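# The slow return of the flour mill

Stone milling at a regional scale had almost vanished from the Plesine valley when the last roller plant closed and its equipment was sold for scrap. Grain went out by truck and flour came back in bags. The Clivum mill, a two-story building beside the freight line, now runs three days a week on wheat grown within 26 miles.

The process is simple to describe and hard to keep steady. Grain arrives at varying moisture and is tempered with water before it reaches the stones. Too dry, and the bran shatters into the flour. Too wet, and the stones glaze and the output drops. Clivum checks moisture at intake and again before milling.

Heat is the second variable. Stones that run too close or too fast warm the meal, and warm meal clumps in the sifter. The mill runs 2 pairs of stones at low speed and accepts the lower yield.
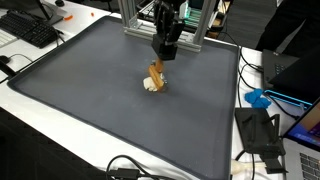 *An off-white lump on a dark gray rubber tray.*

Bakers have had to adjust. Stone-ground flour keeps part of the bran and germ even after sifting, so it takes up more water than roller flour and ferments faster. At Zoubi, a bakery that switched its country loaf to Clivum flour in March, the dough now gets a longer rest before shaping and a shorter final proof. The first batches spread flat on the deck. The fix was a stiffer mix and a cooler room - neither of which appeared in the old recipe book.

Consistency between harvests is harder to solve. A large plant blends wheat from many sources to hit a fixed protein figure. A small mill has whatever the local fields produced. 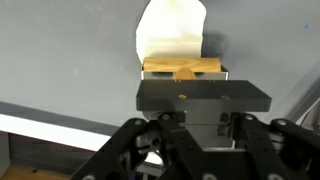
Clivum's answer is to print the lot number and protein content on each sack and leave the blending to the buyer. Larger customers dislike this. Murum, which supplies school kitchens, tested the flour for one term and went back to a standard product, citing changes in dough handling from one delivery to the next.

Price is the other limit. Clivum flour sells at 2 times the wholesale rate for commodity bread flour, and the gap is mostly labor. Dressing the stones alone closes the mill for a full Saturday, and the work is still done by hand.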